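This site uses cookies to keep you signed in and to remember your thread view. OK / Settings

Lists > teleop-talk > Archive > Re: cloth folding demos, what are we really teaching

From: Sarahí Nava
To: teleop-talk
Date: 14/01/2022

I said in December I would look at the Nundham cloth set properly before complaining about it any further. I've now done that, and I'm still going to complain. Two views from the set, so we're all arguing over the same kind of thing: 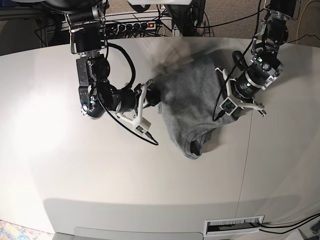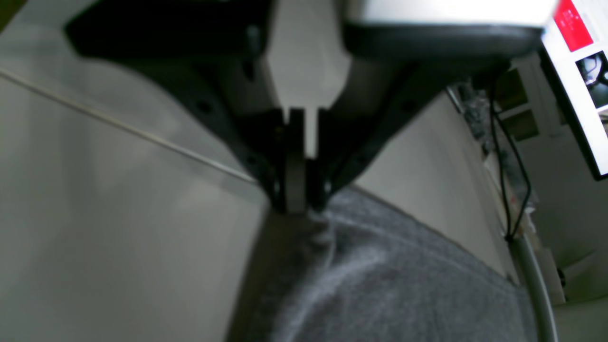 Becerra wrote:

> I think you're being hard on them. You keep asking whether the
> robot "knows" folding. I don't care if it knows folding. Somebody
> drives the arms, the arms do the job, we record the joints and the
> cameras, we do it again with the cloth dropped a different way, and
> at the end the policy does something like what the person did. It
> worked for us on bags and it worked for us on cable ties. Cloth is
> harder, sure, so you collect more. The set has 532 episodes and
> they say they'll double it. What would you have them do, write
> down the rules for a wrinkle?
>
> Also, wrist cameras fix most of what you were worried about in
> your first message. The overhead view loses the cloth behind the
> gripper and the wrist view gets it back.

No, I wouldn't have them write down rules for a wrinkle. I spent enough of my life on that and I have nothing to show for it except a thesis. My trouble is with the step you go over in half a sentence: "the policy does something like what the person did."

What did the person do? I sat down at our own rig with the Jalus leader arms and tried to copy the first part of the task, which is getting from a heap to something with edges. I drove for most of an afternoon. Here is what I noticed, for what one stubborn person's afternoon is worth.

First, I was not folding. I was hunting. I'd pinch whatever was on top, pull it up, see what came with it, let go, try again further along. When I do laundry at home I do almost none of this, my fingers find the hem while I'm talking to somebody. Through the leader arms I can't feel the hem. I have no idea if I've got one layer or three until I lift. So what I recorded is a person with numb hands working by eye, and that is what the policy gets to imitate. It is being taught by someone who has had the most useful sense taken away. Maybe that's fair, as the robot doesn't have it either. But then let's stop calling it human skill in the project blurbs.

Second, I got better fast, and that's bad for the data. My early episodes are full of dithering. The late ones are smooth, and they're smooth because I'd learned a trick: drag the heap with one side until a corner flops out, then go in with the other. It's a trick for that cloth on that table. I swapped in a stiffer one and it stopped working right away. If you train on everything, you average a confused person with a person who has a trick. If you only train on the late ones, you get the trick. I'd like to know which of these Nundham did, and the notes that come with the set don't say. They don't say how many drivers there were, either, or how long each had been at it.

Third, the wrist camera. Yes, it gets you back the bit of cloth you're about to pinch. I agree with you there and I take back what I said in my first message about it being decoration. But look at the second view again. You get fabric, very close, and a piece of tabletop. Could you tell me from that alone which part of the cloth is under the fingers? I couldn't. I'd want the wide view for that, and the wide view has two arms leaning into it. The driver puts the two together without trying and remembers where the corner went a moment ago. Most of the policies we're feeding this to remember very little. So I don't think "fixes most of it" is right. It fixes the last inch.

About more episodes. I'm tired of this answer, and I know I'm not the only one, because three of you wrote to me off list to say so. More of the same driver and the same cloth gives you a policy that is very sure of itself with that driver's cloth. When the Flisten people ran their towel policy on our table, it succeeded 62 percent of the time with their towel and twice in the whole session with ours. Same size, same color as far as I could tell, ours had just been washed more. They were nice about it and so were we, but that's a big drop for a towel.

What I'd want to see before I stop grumbling:

- the failed episodes left in, marked as failed, including where the driver gave up
- driver numbers on each episode, so we can see who is teaching
- at least one cloth held back and never shown in training
- some episodes that start halfway, from an ugly state, since that's where the policy ends up once it slips

The last one matters most to me. Drivers hate it. Everyone wants to start from a clean reset and finish with something neat. A policy that has never seen a recovery will re-grab the same bad spot until you hit stop. Ours did exactly that on the stiff cloth and I let it go on far longer than I should have, out of spite.

Someone at the last call asked if I'd sooner go back to moving the arms directly by hand. For some jobs, yes. With your hands on the arm you do feel a bit of the drag through the joints, and I was less clumsy that way. But you can't easily hold both arms and watch the cloth as well, and your own sleeves end up in every picture. For anything with two grippers I think we're stuck with remote driving, and I'd like us to be a bit more plain about what it costs.

Becerra, if your bag episodes still have the failures in them, I'd gladly take a copy. I'd like to check whether the drivers there show the same pattern, rough at first and then one trick for the rest. If they don't, I'll say so on the list.

I can put my own afternoon up too. It's not pretty and the first part is mostly me dropping things.

Sarahí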